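This repository holds the Motport club governance records: who sat on each club's board, in what role, and how each term ended. It covers 14 football clubs in the Motport regional league. The files were last rebuilt on 31st January.

## Contents

- `terms.csv` – one row per person per board term, 2,446 rows
- `exits.csv` – one row per departure before the end of a term, 586 rows
- `clubs.csv` – club names, former names and merger links
- `notes/` – free-text notes on disputed entries

The Favent and Widmer clubs merged partway through the period. They are kept as separate clubs up to the merger and share one ID afterward. If you count clubs by ID you will get a different answer depending on the season you pick.

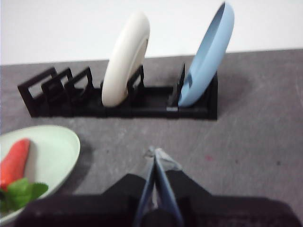

Each board term has a start, an end and a set of numbered seats. A seat stays in the table when the person leaves it, and it keeps its number until someone is elected or appointed. Think of the black dish rack with plates in some of its slots and three empty loops at the left end: the loops are part of the rack either way. In `terms.csv` an empty seat is a row with a blank `person_id`, so filter those rows out before you compute anything about people.

## Fields in exits.csv

| Field | Meaning |
|---|---|
| `club_id` | matches `clubs.csv` |
| `person_id` | a random code, stable across clubs |
| `role` | president, vice president, secretary, member |
| `exit_type` | resigned, removed, died, seat abolished, unknown |
| `called_for` | 1 if a public call to resign was found before the exit |
| `source_grade` | 1 or 2, see below |

`source_grade` 1 means the exit appears in signed minutes or a filed annual return. Grade 2 means a newspaper or a club newsletter and nothing else. Where the two kinds of source disagree, the minutes win and the other version goes in `notes/`.

The `called_for` field is the weakest one. It was coded from letters pages, member petitions and match programs, and small clubs left far fewer of those behind. A 0 means no call was found. 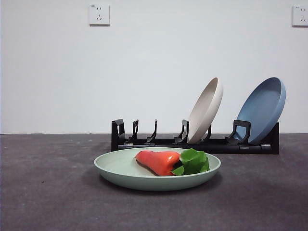
**Does the data say whether a president who announced a departure date left on that date?**

Only in part. The announced date is in `terms.csv` as `end_announced` and the recorded one is `end_actual`, but the first is blank for any president who made no announcement or whose announcement we could not find.

## Known problems

- Before the May rule change, clubs could fill a vacancy without a vote. These appointments are marked `appt`, but some were probably recorded as elections.
- Two clubs lost their minutes books, so all their exits are grade 2.
- Role names were not the same everywhere. "Chair" and "president" have been merged – the original wording is in `role_raw`.

## Loading

The files are UTF-8 with a header row. Dates are year-month-day. Club IDs have leading zeros, so read them as text. The Braleteck import script in `tools/` does this already, and it stops with an error if a `club_id` is missing from `clubs.csv`.

Corrections are welcome as issues. Please give the club, the season and the page of the source.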